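Filed under: Fan Films / Datasets / Readme

# Prumton Fan Film Index

Welcome! The Prumton index is a hand-built catalogue of fan-made science fiction and fantasy films, with notes on how each one was put together. It began as a shared spreadsheet that Elba Villalba and I passed back and forth while we were both working through far too many short films in the evenings, and it grew until the spreadsheet could hardly open. So now it lives in plain files, where anybody can read it, search it and borrow from it.

We love these films. Some of them were shot in a back garden with a bedsheet for a sky, and some look good enough to go on before a feature. What they have in common is that people made them for the fun of it and put them up for free, and then they drift away — channels close, links rot, credits get lost when a video is uploaded again by someone else. The index is our way of keeping hold of the details.

## What's in it

Each film has one row in `films.csv`. The columns are:

- `film_id` — a short code that never changes, even if the title does
- `title` and `alt_title` — as shown on screen, then any other name it goes by
- `setting` — the fictional world it borrows from, or `original`
- `runtime` — minutes and seconds, counting the credits
- `crew` — names exactly as credited, with semicolons between them
- `effects` — one or more tags from the list further down
- `sound` — `borrowed`, `original`, `mixed` or `unknown`
- `link_state` — `live`, `moved`, `gone` or `private`
- `notes` — free text, and the best column by miles

Please do read the notes! Elba writes most of them and she spots things I never would, such as the same corridor set turning up in two films from different crews (they had shared a storage unit and split the paint bill).

There is a second file, `people.csv`, which joins up names across films. Fan crews swap jobs constantly, so the person holding the boom in one film is often directing the next. If you like following a career from first wobbly lightsaber to something really polished, start there.

## What isn't in it

No video. We don't host films, clips or soundtracks, and we won't add them. The index gives you the facts and a link, and the film stays wherever its makers put it.

We also leave out trailers for films that never came out, reaction videos, and supercuts made wholly from studio footage. That last one has caused a few arguments. Some supercuts are lovely pieces of editing, but they need a different set of columns and we'd sooner do one job properly.

## How a film gets added

Someone suggests it, one of us watches it all the way through, and the other checks the row against the credits. If the two of us disagree about a tag we watch that bit again together. Lụa Hà joined us in September and now does the same for films in Vietnamese, starting with the wonderful *Phí*, a ghost story set aboard a cargo ship that had been sitting in our to-do pile under the wrong title.

A film needs to be at least 2 minutes long, be finished, and have been shown in public at some point. It doesn't have to be good! Quality isn't a column and never will be. I have a very soft spot for *The Siege of Livville*, in which the siege engine is plainly a wheelbarrow, and it sits in the index beside films with orchestras.

## Effects tags

There are 14 tags in use. These are the ones people ask about:

- `miniature` — any scale model, from kits to scratch-built ships
- `suit` — a performer inside a costume that hides the face
- `matte` — painted or printed backgrounds, in camera or added later
- `rotoscope` — frame-by-frame work over live footage, which covers most glowing swords
- `practical-light` — the glow on the actors comes from a real lamp or tube on set
- `puppet` — worked by hand, rod or cable
- `salvage` — props or sets dressed with old electronics, pipes, packaging and the like

`salvage` is my favourite. Half the spaceships in fan film history are covered in bits of dead printer, and it's a joy to pause a cockpit shot and try to work out what everything used to be. A row only gets the tag when the crew say so or when it's unmistakable on screen. 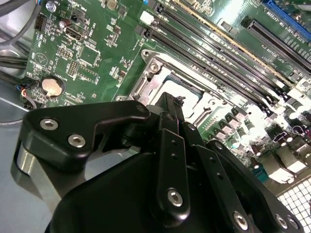

A film can carry as many tags as it has earned. Our busiest row is *Jenum Rising*, with 10 of them, and it's well worth watching for the puppet pilot alone.

## Known gaps

Older films are thin on the ground. Anything that went round on tape before it was ever online is hard to trace, and the dates we have for those are often just somebody's memory. We put a `?` after any value we aren't sure of, so check for that before you sort or count.

Sound credits are patchy too. Some 20 rows are marked `unknown` because the film ends on a black card with no credits at all. If you worked on one of them, or know who did, please write in — we'd be thrilled to fix it.

Subtitles aren't recorded yet. Lụa has a plan for that and has already drafted the column.

## Using it

The rows and notes are free to use for anything, as long as you name the Prumton index and pass on any corrections you make. The files are UTF-8, comma separated, with a header row. Some spreadsheet programs mangle the accents in people's names when they open a file directly, so use the import option and pick UTF-8 by hand.

Suggestions go in `inbox.txt`, one film to a line, with a link if there is one. Add a word or two on why you like it if you fancy, as we read every one.

Last full link check: Sep 23, 2023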